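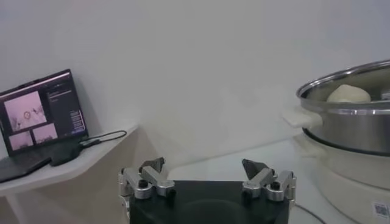 29 Mar 2023

Glaze tests again, third batch. I finally got the Hemmin white to stop crawling on the inside of the small bowls, and I want to get it written down before I forget what I did (which is what happened in July, and I'm still sore about it!).

I sieved the bucket twice, let it sit overnight, then poured off a little water from the top until it felt like heavy cream on the back of my hand. Weighed out 300 grams and set that aside in the lidded jar marked Zeder, so please don't anybody use that jar for slip. Bowls got a wipe with a damp sponge and a good long dry on the rack, then one dip to a count of three. No second dip this time -- I think that was the trouble all along, greedy me.

Nipon Thongsuk kindly lent me his shelf in the back kiln, and 27 of the test tiles fit on it with room for two bowls. The tiles near the door came out a touch grayer and I rather like them. The ones with the Skelora iron wash underneath broke to a lovely toasty brown along the rims, though it ran on two of them and I'll be grinding the shelf, sorry Nipon.

Still to do: the same dip over the red clay, and a thinner wash, maybe 70 grams of the iron to the same jar of water. Also, we are nearly out of kiln wash -- I've put it on the Valeck order with the new sponges.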